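Bolance releases Provonel 3, a simulation kit for two-armed home robots
December 8, 2018
By Ea Thorlacius

Bolance announces today the third version of Provonel, its software kit for planning and rehearsing household work with two-armed robots. The new version can be ordered from today, and existing customers receive it without extra payment until the end of April.

Provonel lets a development team place a model of a robot in a furnished room and give it work to do there, before any real machine is moved. The kit was first made for kitchens. With version 3 the company adds bedrooms, and with them the kind of furniture that many customers have asked for: beds, dressers and long drawer units with handles of different forms.

The library now contains 244 room layouts. Each one can be changed by the user, who may choose other colors for the floor and walls, move the furniture, or put different objects on top of it. The layouts are delivered in 5 packages, and a customer can buy only the packages that are needed.

A large part of the work in this version has gone into drawers. A drawer is a difficult thing for a robot – the handle is small, the front is flat, and the arm must often come to it from the side. In Provonel 3 the position of both arms can be recorded at every step, and the view from the robot's own body can be saved together with it. The view can also be set at an angle, so that a team may test how its software behaves when the camera is not level.
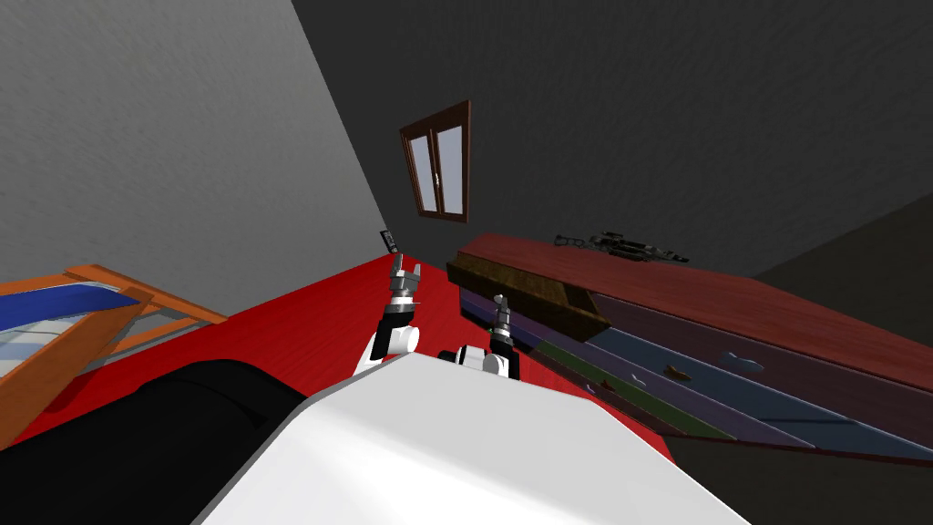
Bedroom layout in Provonel 3, with both arms raised over the red floor and the dresser to the right.

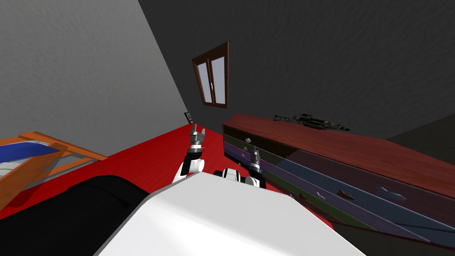 Snædís Ravn is of the opinion that the drawers are the best reason to change to the new version, but she would have liked to see more kinds of beds, and she asks that the next package should include wardrobes with sliding doors. She also remarks that the manual for version 2 was too short, and that the new one is easier to follow for a person who starts from the beginning.

Bolance confirms that wardrobes are planned, but it does not give a date for them yet.

The kit is tested together with Westerberg, which has used the earlier versions in its own training courses. Sales and support are handled by Grallside, as before. A license covers one team and can be used on 3 computers at the same time. Schools and universities may apply for a lower price.

A trial version with two bedroom layouts is offered free of charge. It has the same functions as the full kit, but recordings made with it can not be exported. Requests for the trial, and questions about moving projects from version 2, should be sent to the Provonel desk at Grallside.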